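サポートチケット #678 カード仕分けキット(Dzene)/トレイ奥側の区画で把持が不安定
状況:一部解決、経過観察中
起票:海老原みさき(Plandia 導入支援)
製品窓口:Birkico サポート
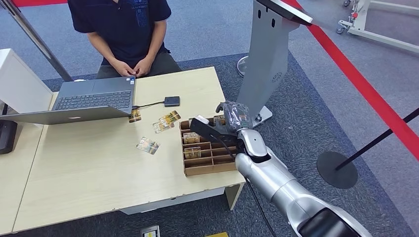 症状
・仕切りトレイの奥側の区画にカードを差すとき、グリッパが下降の途中で停止。エラー表示は「Z接触・想定外」
・手前側の区画は問題なし
・停止後に再開ボタンを押すと一つ前の手順に戻ってしまう。カードをつかんだままなのに「未把持」扱い
・展示モード、通常モードのどちらでも出る

環境
アーム本体+標準グリッパ、グリッパ上にセンサ。トレイは付属品ではなく段ボールの仕切りタイプ(客先手持ち)。制御はノートPC。ソフトはLoselance、先週の更新適用済み。カードは絵柄入り。

経過ログ

9:40 海老原
電源入れ直し、変化なし。ケーブルの抜き差しもやったが同じ。ログ一式添付します。

10:05 Birkico/Kuusk
ログ受領。接触しきい値が初期値の500のまま。付属トレイ前提の値なので、段ボールだと仕切りの縁に軽く触れただけで止まる可能性あり。まずトレイの高さを実測してください。設定画面の「トレイ形状」がどうなっているかも教えて。

10:20 海老原
トレイ形状=「標準」でした。実測すると登録値より2 mm高い。これが原因?

10:32 Birkico/Kuusk
それだけで止まるとは言い切れないが、ずれてるのは確か。「カスタム」に切り替えて四隅を教示しなおしてください。教示はグリッパを閉じた状態で。開いたままやると幅の分ずれます(マニュアルの該当ページ、書き方がわかりにくくてすみません)。

11:15 海老原
四隅の教示完了。奥の左は通るようになった。奥の右だけまだ止まる。あとケーブルが手首のところで張ってる気がする。奥に伸ばすと引っ張られてるかも。

11:28 Birkico/Paju
横から失礼。張りがあるとセンサが接触と誤検知します。手首の固定バンドを一度ゆるめ、余長を取って留めなおしてください。奥の右端まで手動で動かして、突っ張らないことを確認してから固定。作業中は非常停止をすぐ押せる位置に。

11:50 海老原
バンド直した。奥右も通った! 続けて20回まわして停止は一度だけ。その一度はカードが反ってたせいだと思う、手で伸ばしたら通った。

12:04 Birkico/Kuusk
反りは吸収しきれないです。下降速度を一段落とすと多少ましになります。設定→動作→「差し込み速度」を低に。

13:30 海老原
低に変更。遅いけど安定。サイクルタイムはほとんど倍になるので、客先には説明しておきます。午後はこのまま動かす。

未解決
・再開ボタンで「未把持」になる件。こちらは不具合として別チケットに切り出し済み(担当:Paju)。当面は再開を使わず、カードを手で外してから「最初から」を選ぶこと
・トレイ形状が更新のたびに「標準」に戻るのかどうか未確認。次回更新時に要チェク

製品側への要望(海老原)
段ボールトレイを使う客先はけっこう多いので、しきい値の目安を表で出してほしい。教示の手順も画面内に出るとありがたい。キット自体は設置が早くて評判いいです、つまずくのは毎回トレイまわり。あと日本語表示で「スロット」と「区画」が混ざってるので統一をお願いします。

15:10 Birkico/Kuusk
要望、開発に回しました。目安表は7月の更新に入れられるか確認中。しきい値は今回500のまま変えなくて大丈夫です。むやみに上げると本当にぶつかったときに止まらなくなるので、触らないでください。

15:22 海老原
了解です。夕方のログもあとで上げます。チケットは開けたままで。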